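# Chapter 4: Time Is a Sensor Too

By now you have a trajectory format you like, a calibration you trust, and a folder of recordings from the field. You are feeling good. This chapter is where the clocks come in.

Most people meet the problem sideways. A policy trained on handheld gripper data closes its fingers a moment before it reaches the cloth. You check the gains. You check the camera mount. You retrain with a larger network, which closes its fingers a moment early with greater confidence. A week later somebody plots finger width against video and finds that one stream has been running ahead of the other since the first recording.

The Flindton laundry set, which we use through the rest of Part Two, has 2,000 episodes of people picking up, folding and stacking clothes at home. Each episode carries three kinds of data:

- video from each gripper's own camera
- finger width, logged separately
- a pose track, computed later from the video

Each of these has its own idea of when "now" is. The camera stamps an image when the driver hands it over, some time after the light arrived. The width logger stamps a reading when it gets around to it. The pose track inherits the camera's mistakes and adds smoothing, so they look nicer.

Two-handed work doubles the fun. With a gripper in each hand there are two cameras and two loggers, and a fold depends on both hands moving together. An offset you could ignore in a one-handed pick becomes a left hand that lets go of a sleeve the right hand hasn't reached.

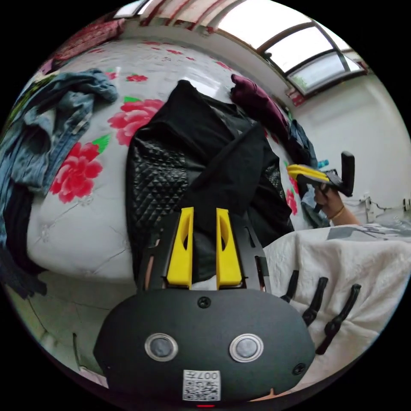

**Why not give every device the same clock and be done with it?**

A shared clock fixes when a sample gets its stamp, but it says nothing about how long the sample waited before being stamped. That delay has to be measured for each device and subtracted.

Section 4.1 measures the delay with Etitier, a small command-line tool that lines up finger motion seen in video with the logged width. Section 4.2 resamples everything onto one timeline, and explains why interpolating a rotation the lazy way will send your wrist on a tour. Section 4.3 covers drift, for readers whose episodes run long enough to have some.

You will need the Gevoto reader from Chapter 3 and 400 episodes from the training split. Leave the other episodes alone for now. Exercise 4.6 wants them untouched, and it can tell.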